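To: the teaching-by-hand list
Subject: Re: How many demos before you stop? (and a few words about the hand-held gripper)

Hello everybody,

I meant to answer this in November and then let it slide, so please forgive me if the thread has already gone cold. The question was a good one and I kept coming back to it while I was doing other things, mostly while cleaning finger pads. I'm copying the part I want to answer so you don't have to dig for it.

> We have a small arm on a bench at Vurkum and would like it to
> learn to pick up a folded cloth and lay it in a tray. We have been
> driving it with the remote controller, and it is slow going. A good
> demonstration takes us well over a minute, and half of them have a
> stall in the middle where the operator is thinking about which
> stick does what. Is it worth changing over to the hand-held
> gripper? And how many demonstrations did people collect before
> they trained anything? I don't want to spend a month on this and
> find out we were doing it wrong from the first afternoon.

First, the stall in the middle. We had exactly the same thing at Kindine, and I think it does more harm than the slowness. When we drove our arm by remote control the policy learned our hesitations right along with the task. It would come down over the cloth, stop a hand's width above it, and hang there as if it were trying to remember a phone number. We went back through the recordings and there it was, over and over, the same pause in the same spot, because that was where each of us had to stop and work out the wrist rotation. Trimming the pauses out helped a little. Practicing helped more. We made a rule that nobody recorded anything until they had done the motion 13 times in a row with the recorder off, and the stalls mostly went away after that.

So I wouldn't give up on the controller yet if the arm is what you have and you like it. You get the arm's own joint positions for free, and you never record a motion the arm can't make. That second part is easy to forget once you have a gripper in your hand, and I'll come back to it.

We did change over for the cloth work, though, and I haven't been sorry. My own demonstrations went from over a minute to a few seconds once I stopped being careful in the wrong way. You feel the cloth give between the pads. You feel when you've caught two layers instead of one, and you correct for it without thinking, and the correction ends up in the data. I could never do that with sticks, and I tried for a long time!

A few things I wish we had settled on the first day. Do the calibration before people are tired. We used to leave it for the end of the morning, and then somebody would be holding the marker cube with one hand and their lunch with the other. Now one person holds the gripper, another holds the cube, and we go slowly through the poses, near and far, left and right, with a good tilt in both directions. Keep your sleeves out of the way of the marker faces if you can. And check the result right then, while both people are still standing there. We once collected a whole afternoon on top of a bad calibration, and I would rather not talk about how long it took us to find out.

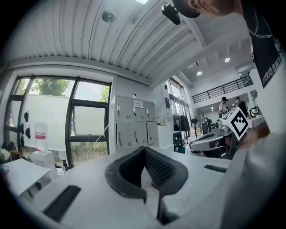 Goicoechea wrote back to me off the list when I sent my first notes on this, and said I was making the calibration sound more important than the lighting. At their place the tracking was fine in the morning and fell apart late in the day, with the same gripper, the same cube and the same people, and the only thing that had changed was the sun coming across the floor. They ended up locking the exposure and covering the lower part of one window with paper. I was also told, kindly, that I should stop recommending big open rooms to people who only have small ones.

Fair enough on both counts. I still like a room with plenty of fixed things in it for the tracking to hold on to, but a small room with steady light will do you more good than a large one where the light wanders. If you can only record at certain hours, write the hour down next to each session. It costs nothing and it has saved us twice.

Now, how many. For the cloth into the tray we stopped at 212, and I want to be careful with that number, as it has been passed along as if it were a recipe. It was simply how many we had when the policy started working well enough that we got curious about other things. I'd suggest you train something at 70 and look at it. It will probably be poor, and it will be poor in a particular way, and you can go back and record the thing it is missing. Ours had never seen the cloth lying close to the edge of the table. Every one of us, without talking about it, had been putting the cloth back in the middle between takes, the way you straighten a place mat. No amount of extra recording would have fixed that if we had kept on doing it.

These days we let one person demonstrate and a different person put the cloth down. The second person is encouraged to be a bit of a nuisance – crooked, half unfolded, too near the tray, upside down. You can swap every 5 takes so neither one gets bored or mean.

About motions the arm can't make. A person holding a gripper will happily reach around the far side of the tray, or roll the wrist clear over, and it looks lovely and the arm has no way to follow. We tape a line on the floor to stand behind and keep the elbow roughly where the arm's elbow would be. New people find this stiff at first. Let them try the motion on the real arm by remote control for a few minutes beforehand, and they understand it much faster than they do from me explaining (I do go on, as you can tell). It's another reason to keep your controller plugged in.

Speed is the other side of that. Our first hand-held recordings were so quick that the arm lagged behind the whole way and closed on air. We didn't slow down the approach very much, only the closing and the release, and that was enough for our arm. Yours may be different, and I'd be glad to hear what you find.

One last thing about the pads. Wipe them between sessions and look at the grip surface now and then. Ours collect lint from the cloth, and once they do the cloth slips in a way it never did in the earlier takes. You will compensate by squeezing harder and not notice you are doing it.

If anyone is passing through Jeltitow and wants to try our setup, write to me and we'll put you on cloth duty for an hour. And would the original poster please tell us how the tray is mounted? I have a suspicion about the tray.

Warm wishes to all, and thank you for a good question,
the cloth bench at Kindine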